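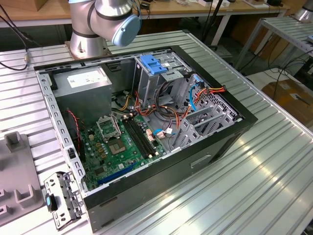 Restcombe Opens Its Doors to Old Computers, and to Anyone Who'd Like to Learn What's Inside Them

ULLADPORT, March 21, 2024 - If there is an old desktop tower sitting under your stairs or behind the good coats, Ukadness would dearly love to hear from you. The neighbourhood repair program is moving into bigger rooms at Restcombe, with proper workbenches at last, and is inviting households to bring in the computers they've been meaning to deal with for years.

Every tower gets the same unhurried treatment. It goes on its side, the side panel comes off, and somebody has a good look at the power supply, the memory slots, the drive bays and the motherboard before deciding whether the machine has another life in it. An empty processor socket or a tangle of coloured power wires is no reason to leave a computer at home!

"People apologize to us for how old their computer is, and we're usually delighted," said program coordinator Efthymia Manolakis. "My favourite part is watching someone who has owned a machine for a decade see the inside of it for the first time."

Ukadness rehomed 203 desktops last year, most of them with families and students in and around Ulladport, and hopes to reach 240 this year. Parts that can't be used again are sorted by Barrett Hutchins and his bench crew and sent on for recycling.

Beginner evenings will start in July, covering how to open a case safely, swap memory and fit a drive. There's no charge, tools are supplied, and children are welcome with a grown-up.

Donors are asked to keep any hard drives they'd like back and to label loose cables if they can. Drop-off is at the side entrance at Restcombe, and the kettle is generally on.

Media contact: Hilkka Leinonen, Ukadness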